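Javosia Two-Arm Table Station
Equipment page for buyers – last changed August 28, 2019

The Javosia is a table station with two robot arms for sorting, placing and stacking light objects. It is sold by Waltdale as a full set or in parts. Most of our customers are laboratories and small workshops that must plan their budget one year ahead, so we write here what to count on before you ask for an offer.

Order number: 2603
Arms: two, each with a two-finger gripper
Table: not included
Delivery: 21 working days after payment
Space needed on each side: 40 inches

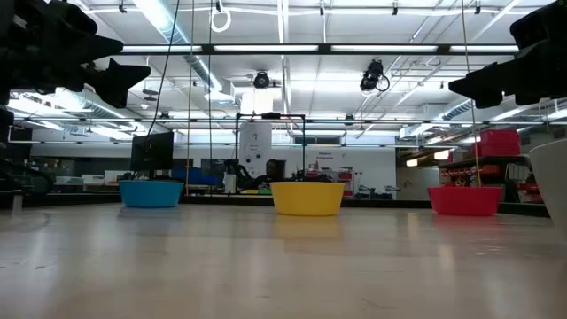

Blue, yellow and red bowls on the tabletop, with a gripper on each side.

Please plan the table first. A glossy top is easy to clean, but it gives back the light of the ceiling lamps, and some camera software has trouble with this. If your room has long rows of lamps, ask us for the matte cover (it is a separate line in the offer). Cables can come down from the ceiling or go under the table. The ceiling way costs more for the installation, but the floor stays free for chairs and carts.

For the objects you do not need to spend much. Simple plastic bowls in strong colors are good for the first months, and they can be bought in any kitchen shop. Keep a few spare ones of the same size.
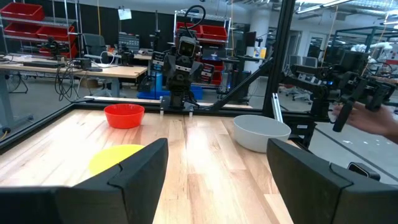 The Pellell frame is an option and can be ordered later. It fits around a table of normal depth and carries rails for arms and cameras. Customers who wait with this option should still keep the space for it – moving a finished station is slow work and we must charge it by the hour.

Spare gripper fingers are sold in pairs. We advise two pairs for the first year. The service contract starts in March of each year and covers 1000 working hours. Training at our Thân office is included for two persons, travel is not.

Offers are valid for 40 days.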